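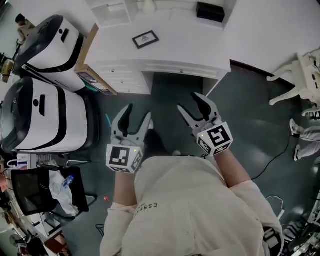
Sleeves up in Savstead.

Could you spare a few evenings to talk about bread?

Hello! I'm putting together a small oral history of home baking in Savstead and the villages on the Arkivville side of the river, and I'm looking for 11 people who'd be happy to sit down with me and talk about the loaves they grew up with. You don't have to be a good baker. You don't have to bake at all, come to that – if your gran made a soda loaf every morning and you only ever ate it, I'd love to hear from you.

The project is called Tamayo, after the old bakery on the corner of Mill Lane where I had my first job (sweeping up, mostly, and eating the broken rolls). It shut years ago and the ovens went for scrap, and when I started asking people what they remembered of it I got so many stories about their own kitchens that I ended up with a much bigger thing on my hands than I'd planned. The recordings will go to the sound collection at Endudus, the local archive, where anyone can book a slot and listen.

What I'm asking for

Two chats, each lasting up to two hours, at your house or in the upstairs room at the library, whichever you like. The first is just talking. For the second I'd like you to bring something along: a recipe on the back of an envelope, a tin, a photo, a very old wooden spoon. One lady in the pilot brought a tea towel and we were on it for forty minutes.

I record sound only and I'll send you a copy to keep. If you say something and wish you hadn't, tell me and I'll take it out. You can also pull out altogether at any point up to the end of August, after which the recordings get catalogued and it becomes a right faff to undo.

Who I'm after

Anyone over 18 who lives in the area now or did as a child. I've got four people signed up already and they're all from the town itself, so I'm especially keen on farm families, people who worked nights, and anyone whose family brought their baking with them from somewhere else. Flatbreads, steamed buns, rye, sweet breads at Easter – yes please to all of it! If you'd be more at ease in a language other than English, say so when you get in touch and I'll find an interpreter.

What you get

A £5 book token for each chat, your bus fare back, and tea. There's also a get-together at the library once the recordings are done, with far too much toast.

How to join in

Leave your name and number at the library desk in an envelope marked Tamayo, or ring the desk before 4 in the afternoon and they'll pass it on to me. I'll ring you back myself, usually in the evening. The stairs up to the room are steep but there's a lift round the back, so let me know if you'd like to use it and I'll meet you at the door.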